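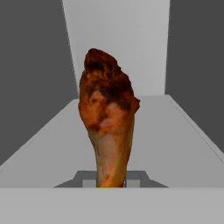
What should we buy first, the arm or the simulation license? The license, for one year, and the arm waits until January.

I wrote that at the top of the page so I'd stop going around in circles, and then of course I went around again over breakfast. It is 7 July 2019, it's already hot, and I have the whole kitchen table covered in quotes (poor Davoud had to eat his eggs standing at the counter!).

The Tatent people want 3430 dollars for the arm, and that's before the mounting plate, the cable set, and the shipping out to Lelldale, which they will only tell you if you call. I called. A very sweet man put me on hold twice and then gave me 197 for the freight, so I added that in pencil and felt a little sick. The gripper pads are extra too, and we'd need the food-safe kind, and you go through them fast if Shahla is right, and she usually is about anything that touches grease.

Grurance sent the license quote last night, four seats, and I only need two, so I wrote back as nicely as I could and asked them to do it over. Fereshteh thinks we should take all 4 and let the summer students loose on it. I love her for that, but she isn't the one who has to stand in front of Abbas with the spreadsheet.

What settled me, I think, was spending the afternoon with the drumstick. It's such an awkward shape to plan a purchase around, all fat and lumpy at the top and then down to that skinny little shaft, and I kept asking myself how wide the fingers would have to open and whether we'd want to take it by the meat or by the bone. I don't know yet! And if I don't know, then I have no business picking a gripper out of a catalog, let alone paying for one.

So tomorrow I'll write to Abbas, license first, and ask whether the Jalali money can be held over for the arm. Must also return Floarea's calipers, which have been in my purse for two weeks.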